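Household Waste and Recycling
Handout 4 - Sorting at the source
Instructor: Hadiza Okonkwo
18 October 2019

1. What counts as source sorting

Source sorting means waste is separated where it is thrown away, before pickup. Mixed pickup leaves the job to a plant. Most towns use a bit of both.

Cardboard is the usual test case. Clean board has a buyer. Greasy board does not, and it can spoil the board packed next to it. 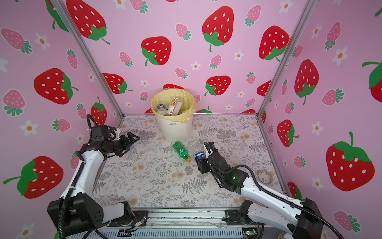

Fig. 1. Cardboard box in a lined bin.

2. The Zavik survey

Zavik sent forms to 3000 homes and got 1605 back. Of these, 646 said they kept a second bin indoors. Read the result with care - people who sort are more likely to return a form about sorting.

Terms to know: capture rate, reject rate, residual waste.
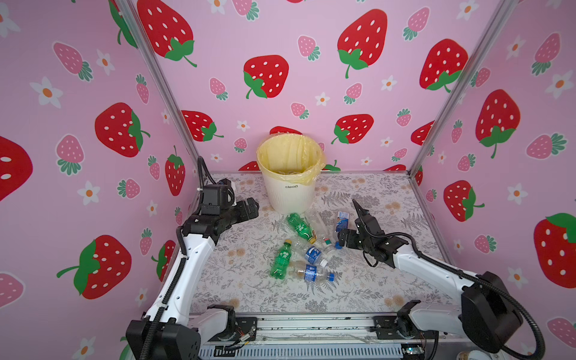
3. Bottles

Drink bottles are mostly PET. Caps are usually a different plastic and are split off after shredding, when one sinks and the other floats. Check local rules on labels.

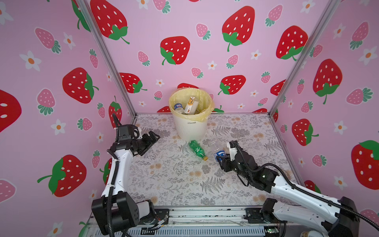 Fig. 2. Bottle with a blue label, near a waste bin.

Deposit schemes pay the buyer back on return. They tend to raise the capture rate, but stores need space for storage. 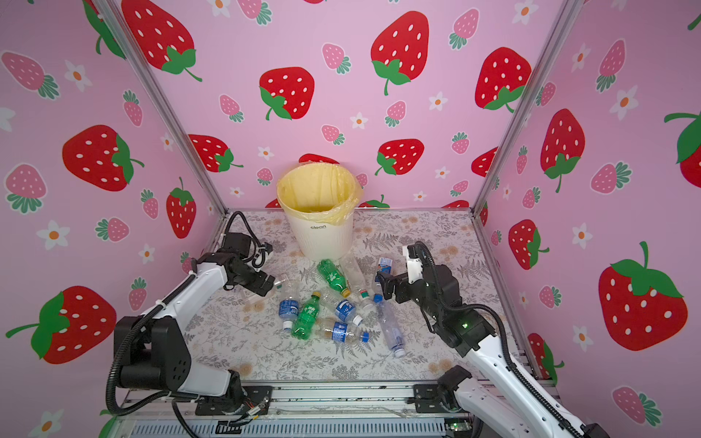

Fig. 3. Ten plastic bottles in front of a bin.

For next week: read the Ojo chapter on deposits and work out the return rate for the Zavik survey.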